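Grudix: Teaching Two Arms to Serve Breakfast
Robotics Club project report, Wurham
Written up by Nhàn Quan, 14 November 2020

We started Grudix in May with one question: could a two-armed robot handle food that squashes? Our club had only ever moved blocks and bottles before, and blocks forgive you for almost anything. A steamed bun doesn't. Squeeze too hard and it keeps the dent, squeeze too little and it rolls off across the table (we chased plenty of them!).

The task is simple to say. The arms take the lid off a steamer, set it down flat, and move buns between the steamer basket and a plate. We taught it by teleoperation, with one of us driving both arms through the job while the joint angles and the head view were saved. By the end we had 1,702 recorded runs, and I drove far more of them than my wrists wanted.

The lid was the part I loved most. Glass is hard for our vision code because it sees the table straight through it, so the first model kept closing its fingers on nothing. Vương, our labeling tool, let us mark just the lid handle in every run, and after retraining on those marks the left arm began going for the handle every time – such a good evening in the lab.

Bun grip took longer. We tried 10 closing widths and kept the second widest. We also slowed the last bit of the approach, which helped more than any change to the network did. In our final test of 34 attempts at the full task, most of the failures came from a bun sticking to the tray, and we haven't solved that one yet.
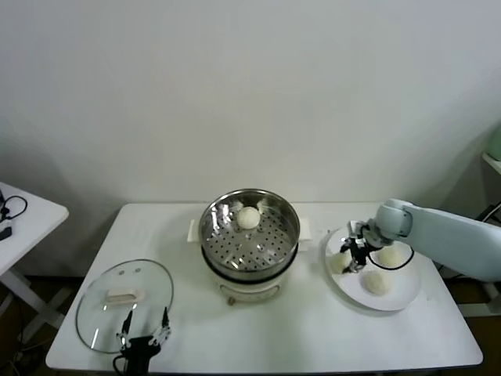 Why use two arms when one could move the buns?
The lid and the buns need different grips, and with two arms each gripper can keep its own settings for the whole run.

Next we want to try the Vudholm course, where the table height changes between rounds. Our model has only ever seen one height, so we expect a rough first week. The code needs a cleanup too – there are still 2 copies of the calibration script, and they disagree.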